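Still waiting on the robot butler
6/9/24
Filed under: Home, Grumbling

Every January I make a list of the jobs around the house I'd happily hand to a machine, and every January the machine I've got is a dishwasher that won't do the cheese grater. The list this year ran to laundry, bins, the gutters and whatever it is that happens behind the couch.

So I've been reading up on household robots, mostly in bed, on my phone, when I should have been asleep. The promises are marvellous. Mevell reckons its helper will be folding towels in ordinary homes before my youngest finishes school. Vasilakis has a brochure with a robot carrying a tray of scones across a kitchen nobody has ever cooked in. Rilum just says "soon" in a very nice typeface.

Then there's Nistden, which puts up pictures of its machines doing small, dull jobs, and I've come to like them best for it. The current small, dull job is toilet paper.

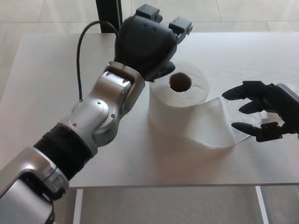
One finger on the rim, the other hand waiting over the loose end.

I did this job myself this morning without noticing. Consider what's in it, though. A dunny roll weighs next to nothing, so if you pull the paper you get the whole roll as well. Hold it too hard and you squash it. The sheet is flimsy, it curls whichever way it likes, and the perforations are a rumour at best. My kids have had years of practice and still leave it looking as if a possum got in.

A factory arm can put the same bolt in the same hole 2000 times a shift and never ask for a smoko. Paper isn't a bolt. It's a different shape every time you touch it, and so is nearly everything else on my list – towels, bin liners, fitted sheets (I'd pay extra for fitted sheets).

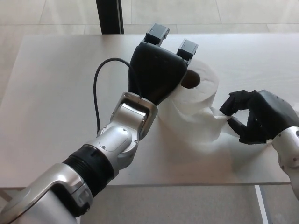
My own test for whether any of this is ready has nothing to do with speed. I want to know if I could leave the house. A robot that takes 200 seconds to tear off a sheet would be fine by me, provided I'm at the beach at the time. A robot I have to stand beside, saying "careful", is a toddler with a power cord, and I've already done toddlers.

So can they do the chores yet? Bits of them, I'd say, on a clear table with nothing else going on. My bathroom has a wonky holder, a cat and a floor that slopes toward the door. I'm giving it a few more Januarys.

Meanwhile the grater's in the sink, soaking, and it's my turn.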